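Why Is the Night So Grainy? How Your Eyes See in the Dark

Have you ever woken up in the middle of the night and noticed that your room looks kind of... fuzzy?

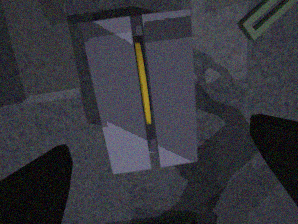

Computer-rendered picture: Krum Lazarević / Plalari

Your red blanket isn't red anymore. Your bookshelf has turned into a big gray lump. And if you stare at the wall for a while, you might even notice tiny speckles dancing around on it! Your eyes haven't stopped working. They've switched over to their night crew, and the night crew does things its own way.

Let's meet them!

Two kinds of helpers

At the back of each eye is a thin layer called the retina (say it: RET-in-uh). It is about as thin as a few sheets of paper, and it's packed with millions of tiny cells that catch light. The ones we care about today come in two main kinds: cones and rods. They got those names from their shapes, so whoever named them kept it nice and simple.

Cones are the day crew. They need lots of light, and in return they give you color and sharp little details, like the letters in this sentence or the stripes on a bee. Most people have 3 kinds of cones. One kind is best at catching short waves of light (the bluish end of the rainbow), one kind likes middle-sized waves, and one kind likes longer waves (toward the red end). Your brain compares what all of them are saying and comes up with every color you know, from lemon yellow to the weird green of pea soup.

Rods are the night crew. They are amazingly sensitive, and you have way more of them than cones. A rod can react to the very tiniest bit of light there is! But rods only come in one kind, so your brain has nothing to compare. It can tell how bright something is, and that's all. When only your rods are working, the world comes out in shades of gray.

So where did the red blanket go? It's still red. There just isn't enough light in the room for your cones to tell you so.

Wait for it... wait for it...

When you first turn off the lamp, you can hardly see a thing. A few minutes later you can make out the door, and then the chair, and then the pile of socks you were supposed to put away.

A couple of things are going on. First, your pupil (the black dot in the middle of your eye) opens up wider to let in more light. That part is quick. Then your rods have to get ready, and that part is slow. Rods use a special chemical called rhodopsin (roh-DOP-sin) to catch light. Bright light breaks it apart, and it takes time for your eye to put it back together. It can take half an hour or even longer before your night vision is at its very best.

And one quick look at a bright flashlight can ruin a lot of that waiting! People who love looking at stars often use a dim red light to read their maps, because rods hardly notice deep red light at all.

What about those speckles?

This is my favorite part.

Think about a rainy day. When it pours, the whole sidewalk gets wet at once and looks the same all over. But when the rain is only just starting, you see separate drops. One here, one over there, none at all in between. The sidewalk looks spotty.

Light comes in tiny packets, a bit like raindrops. They're called photons (FOH-tonz). In the sunshine, so many photons pour into your eyes that everything looks smooth. In a dark room there's only a sprinkle. Some cells catch a few, and the cell next door might not catch any. On top of that, your rods sometimes send a little signal when no light hit them, sort of like a doorbell that rings by itself. Your brain gets all those messages mixed together, and the result can look like faint, shimmery dust.

Cameras have the same trouble. Take a picture in a dark room and zoom in on the shadows, and you'll probably find specks there too. People call it noise, even though it doesn't make a sound. In a color picture the specks can be purple, blue, green or reddish. People who make pictures on computers run into specks as well, when the computer hasn't followed enough pretend light rays to fill everything in smoothly.

The disappearing star trick

You need a clear night and a grown-up for this one.

Find a very faint star, one you can only just see. Now look straight at it. Gone! Look a little bit to the side of it. It's back!

The very center of your retina is crowded with cones and has no rods at all. When you look straight at something, you're aiming that center spot right at it. Great in the daytime, terrible for faint stars. When you look a little off to the side, the star's light lands on your rods, and they can handle it. Stargazers call this averted vision, and they use it all the time.

Dagmar Vaněk teaches an after-dark nature class for kids in Stestholm, and she starts every December walk with this trick. "They all shout," she told us. "Every single group. Then we have to be quiet for a while so the owls come back."

Try it yourself: Color mix-up

What you need:
A few crayons or socks in different colors
A room you can make pretty dark
A piece of paper and a pencil

What to do:
Mix up your crayons or socks without looking and put them on the floor. Turn off the light and leave the curtains open just a crack. Sit still for ten minutes. (Yes, ten! Tell a story or hum something.) Now try to sort them by color, and write down your guesses. Turn the light back on and check.

Did you mix up any dark blues and blacks? How did the red ones look? Lots of people find that red things look extra dark and blue things look a bit brighter than they expected. There's a name for that, the Purkinje effect (per-KIN-jee), and it happens as your eyes change over from cones to rods.

Who sees better than us?

Cats do! They have plenty of rods, big pupils, and a shiny layer behind the retina that works like a mirror. Light that sneaks past the rods bounces back, and the rods get a second try at it. That mirror is why a cat's eyes glow when a light shines on them. Dogs, deer and cows have one too.

Owls have huge eyes for their size, shaped more like tubes than balls. They can't roll them around like you can, so they turn their whole heads.

And some geckos can see color at night, when all we get is gray. Lucky geckos!

Words to know

Retina: the layer at the back of your eye that catches light
Cones: cells that see color and detail in bright light
Rods: cells that see in dim light, but not in color
Photon: the smallest packet of light
Pupil: the opening that lets light into your eye

Written by Špela Stoyanova. Updated 21 Feb 2026.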